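Malou Eskildsen
June 24, 2024

OK I have been promising this thread since February and I finally have a free evening and a pot of tea, so let's go. I want to talk about night trains! Specifically the sleeper from Cullport to Okau, which I've now taken 7 times and would take again tomorrow.

First, the basics. It leaves Cullport at 9:40 in the evening and pulls into Okau in time for breakfast. 500 miles, one change of engine in the middle of the night at Jibrin (you will feel it, a soft bump and then a long hiss, and then you'll be back asleep).

My dad took me on this route when I was nine and all I remembered was the little ladder. I wanted the top bunk so badly. I still want the top bunk. I'm a grown woman with a bad knee and I still book the top bunk every single time.

The ladder hooks on to the rail, by the way. Hook it BEFORE you turn the lights down. Ask me how I know.

Tickets! People always think it's going to cost a fortune. I paid $187 for a berth in a shared four-person compartment, bedding and breakfast included. A private one costs a lot more and I've never done it, so I can't tell you if it's worth it. Part of the fun for me is who you end up with.

Last trip it was two sisters on their way to a wedding and a retired piano tuner. The sisters had a whole cake in a box on the lower bunk. The actual wedding cake? No, the backup cake! There was a backup cake! They let us sniff it.

The piano tuner told us the train hums in B flat once it gets up to speed. I've got no ear at all but now I lie there and think yep, B flat, sounds right.

What to pack, for the person who asked last week: slippers, a water bottle that closes properly, an eye mask, and a small bag you can take up to the bunk with you so you aren't digging through your suitcase at midnight. That's it. I used to bring three books. I have never read more than four pages, I just look out the window.

Because the window! Oh my gosh. You leave the city behind pretty fast and then it's dark fields for ages, and every so often one lit-up kitchen with someone standing at the sink. I could watch that all night.

Car 236 is the one you want if you can get it. It's one of the older ones, with the fold-down seats in the corridor and windows that open at the top. The newer cars are quieter and the outlets all work, but I like the old one so much more. There's a brass number plate by the door that's been rubbed nearly smooth.

Erkitz. Set an alarm for Erkitz! It's a little after five in the morning, the train stops there for 20 minutes, and there's a kiosk on the platform that sells hot cheese rolls out of a hatch. You can go down in your slippers, half the train does. Coat over pajamas is the normal outfit.

I met a man there in a full suit and slippers once and I think about him often.

Get two cheese rolls. You'll want the second one by the river.
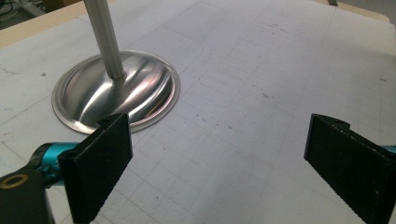
And the river is the best part of the whole trip. You pick it up just past Erkitz, on the left side going toward Okau, and it stays with you for almost an hour. In summer it's light by then and there's mist sitting right on the water. In winter it's pitch black and then suddenly there's one pink stripe, and then you get the whole thing at once. I went quiet for the entire hour the first time, and my sister will tell you that's rare.

Breakfast comes around on a cart. Bread, jam, a boiled egg, coffee that's better than it needs to be. You can ask for tea but you have to ask the night before.

Someone wanted to know if you really sleep. Some! I get five hours or so, in pieces. I sleep worse coming home, no idea why, maybe because I'm not excited. My tip is feet toward the window, head toward the corridor.

Also a tip, the washroom line gets long half an hour before Okau, so go right after the river. Brush your teeth, fold up your sheet, and then just stand in the corridor with everybody else and watch the suburbs come in.

If you've done this one, tell me which side you had and whether you got off at Erkitz! And if you know any other sleepers with a platform snack stop, please send them my way, I have vacation days to use up before the fall and I've already looked at the timetable twice tonight.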